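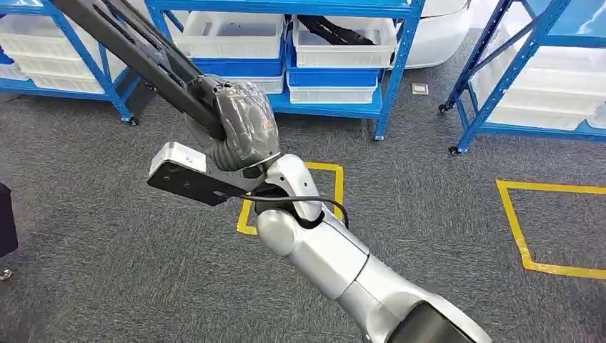

Blue shelving units on dark gray carpet.

Week 8 handout: Classroom apps and what we can say about them
Revised 30 November 2018

Read this before the seminar and bring the evaluation sheet from September. You will need the column headed "evidence," which most of you left blank.

1. The claim on the box

Nearly every classroom app is sold with the same verb. It "engages" students. Zemamico, the quiz and discussion app we have been using as our main case, promises on its front page to "engage every learner, every day." Ask what would have to be true for that sentence to be false. I can't find anything. A student who taps the screen is engaged, and so is a student who pauses before tapping, according to the help pages. A claim that survives every possible classroom isn't telling you much about any of them.

Compare it with a smaller claim: students who answer practice questions in Zemamico remember more of the material two weeks later than students who answer the same questions on paper. That one could fail. It has a comparison in it and a date by which we would know.

2. The Mivcombe trial

The study quoted most often in Zemamico's sales material is the Mivcombe trial, with 392 students. Later brochures round this up to 400, which is a small thing, but I would mark it in the margin of a student essay and I don't see why a company should get off more lightly.

Points to notice when you read it:

The students were not assigned to groups. Teachers who wanted the app got it. Teachers who didn't want it became the comparison group.

The app classes had up to 26 extra minutes of practice a week. Extra practice on paper also raises scores, as we saw in week 3.

The outcome test was written by the people who wrote the app's question bank. Several items are close to word for word.

Teachers reported that students "seemed more motivated." Nobody asked the comparison teachers the same question.

None of this shows that the app is useless. It may be quite good. What it shows is that this trial can't tell us, and that a school which bought licenses on the strength of it was guessing. 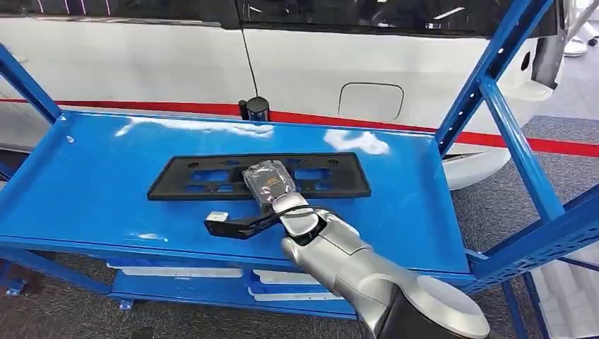

But if we waited for a perfect trial we'd never buy anything, and meanwhile the kids are using worse stuff for free, Karunaratne wrote on the course board after last week's reading. It's a fair complaint and I don't want to wave it away. Schools do have to choose. My answer is that there is a lot of room between a perfect trial and a brochure. Two parallel classes, the same questions, the same minutes, and a test set by somebody who isn't selling anything would already beat what we have — and it would cost a department one afternoon of planning. If the results are muddy, fine. Say they're muddy.

3. Usage is not learning

Ititz, the reading tracker, sends teachers a weekly dashboard. It shows log-ins, pages opened and a green bar called "momentum." I have asked twice how momentum is worked out and have been sent the same link both times. The page behind the link says that momentum reflects student activity.

Log-ins tell you that someone logged in. Pages opened can mean reading, or scrolling to the end because the badge appears there. You will be shown graphs like this for your whole working life, often by people who believe in them, so practice asking what a student could do to raise the number without learning anything. If the answer comes quickly, be careful with the number.

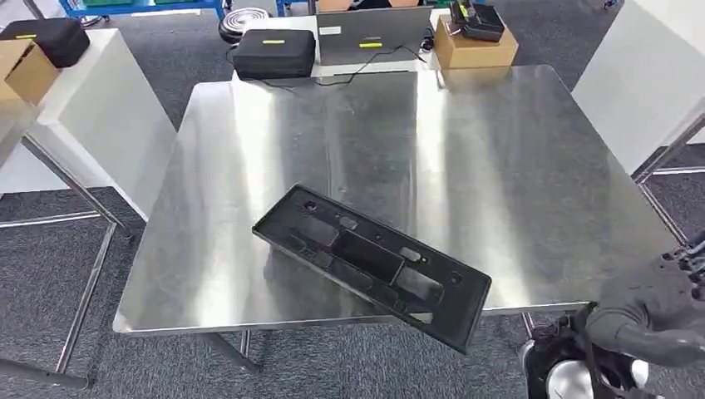 Video-answer tools get sold on the idea that explaining something aloud proves you understand it. I half believe this. The trouble is that fluent students sound right when they're wrong, and hesitant ones sound wrong when they're right, so the marking needs to be tied to something you can check. Give students a plain thing to explain. Take the black plastic license plate bracket over the steel table: ask for a one-minute recording on why a part like that is an open rectangular frame, and write down beforehand which points a good answer must contain. Then have a colleague mark the same recordings without seeing your marks. If the two of you disagree widely, the tool is measuring your taste in speakers.

4. For the seminar

Choose one sentence from the Zemamico or Ititz website and rewrite it so that it could turn out to be false. Keep it short. Underneath, note what data you would need and who would have to collect it.

Bring the original sentence too, copied exactly. Paraphrases tend to come out kinder than the source.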